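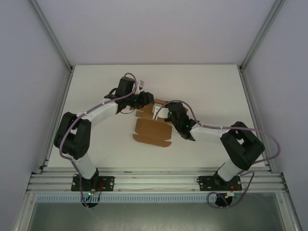 September 9, 2019
Carton folding, Mirkaslow cell. T. Lashari, notes shared with Lempi Salminen
Reading time: 2 min

Question for this block: does the policy need the wrist views, or is the fixed view enough for the first fold on the flat blank? Same network and same demonstrations as the May set, 249 episodes, wrist streams masked for the second condition. Blank laid down by hand at the start of each trial, position jittered within the usual box.

39 trials per condition. A trial fails if a flap is not past vertical when the time limit runs out.

Fixed view only: 15 failures. Fixed plus wrist: 11. Difference too small to claim anything. Where they fail is more useful. Without wrist input most failures are at first contact, with the finger landing on top of the flap and pressing it flat. With wrist input contact is mostly fine and the errors move to the handover between arms.

Lempi's suspicion is that plain white wrist frames carry almost no position signal, so the network leans on joint angles until cardboard comes into view. Plausible. To test: replace blank wrist frames with a constant and see if the output changes.

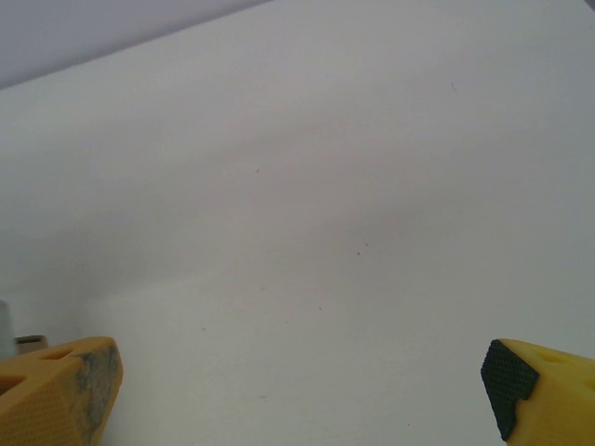 Wrist view, gripper open. Pad on the right finger only; grey marking on the left tip.

Finger surfaces need logging per session. The May notes say nothing about pads, so the two sets may not be comparable at contact. Asked Honkanen for their fold timings.

Next: constant-frame test, then repeat both conditions with trial order shuffled. Today's were run in blocks.

Contact: T. Lashari, Cisteo | © 2019 Cisteo | Back to top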